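Lander T-Slot Bench, Large: Review After Five Months of Use

Rating: 4 out of 5

We bought the Lander bench in May for a small automation cell that takes apart old desktop computers. I handle purchasing for the shop, so this review leans toward what it costs and what it saves you from buying later. The arms came out of a separate budget and I'm not reviewing them.

The bench was 3,000 as quoted. Freight was another 395, which was not on the first quote, so ask. It arrived on one pallet with the top already assembled. The legs and crossbars bolt on. Two people had it standing before lunch.

The top is slotted aluminum, and the slots run the full length in one direction only. For us that's fine. We clamp a fixture plate on one side and leave the rest open for the computer case, which gets laid flat with the side panel off. There is enough room for a full tower and the plate next to it, with the arms working over both. The smaller Lander top would have saved more than 1,000, but I taped its outline on the floor and a tower plus the plate did not fit inside the tape.

We also looked at the Hollov bench. It has a solid steel plate with a grid of threaded holes. It's heavier and probably flatter, and if you need to hold tight tolerances I would get that one. For pulling memory and drives out of a case it was more table than we could use. Every fixture would have had to match the hole spacing, too. With slots you slide things over and tighten them down.

What I like: it doesn't move. We put the heavier arm through its fastest program during setup and the bench stayed put on its leveling feet. The raised rims on the sides have stopped a lot of screws from reaching the floor.

What I don't like: the slots collect everything the rims catch. A dropped case screw goes straight in and you need a magnet or a pick to get it back. Lander sells slot covers, priced by length, and they should be in the box at this price. The hardware kit is also thin. We ran out of T-nuts the first day and ordered a bag from Haslam, which fit without trouble.

If you're planning a cell like this, put the table in the budget at the start. Ours was an afterthought, and I had to move money out of the gripper line to cover it. Add freight, slot covers, extra T-nuts and a set of clamps before you ask for approval. I also wish I had allowed for a second fixture plate, as swapping parts on the one we have takes longer than I expected.

I would buy it again at this price. One star off for the covers and the freight surprise.

Reviewed by Eva

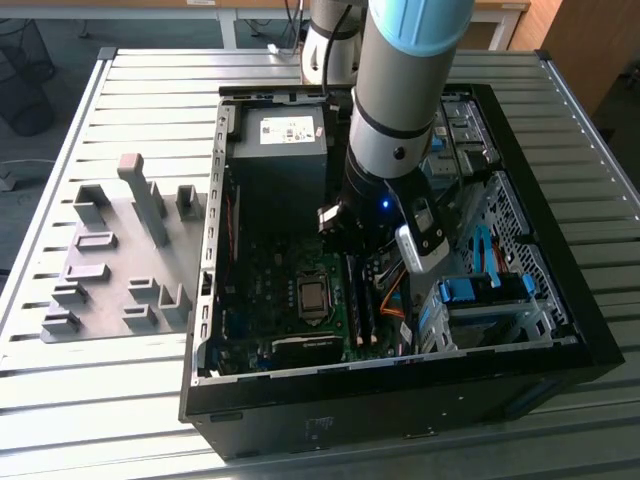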